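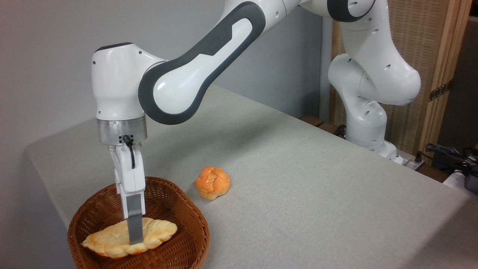

Gel pens on black paper: who else is smudging?
Posted 26/05/2024 by inkwobble

Two evenings on a mandala, 1,085 dots (I keep score, it's a sickness), and then my sleeve went across the whole thing. White gel pen, Skulton black pad. Is it the pen, the paper or me?

papermoth wrote:
You. Start in the middle and work out. Or put a scrap sheet under your hand like the rest of us cowards.

dotty_anau wrote:
Disagree, it's the pad. Skulton is coated and ink just sits on top sulking. I switched to Kuketell and haven't smeared one since.

papermoth wrote:
I've filled four Skulton pads without a smear. Patience is cheaper than Kuketell.

inkwobble wrote:
Patience was out of stock.

greylead wrote:
Try a smaller tip first — the fat ones leave puddles. Mine need about 4 minutes per ring, longer in June when my porch turns into soup.

inkwobble wrote:
Ordered a finer pen. Keeping the sleeve.

2,166 views | 798 likes | Share
Back to top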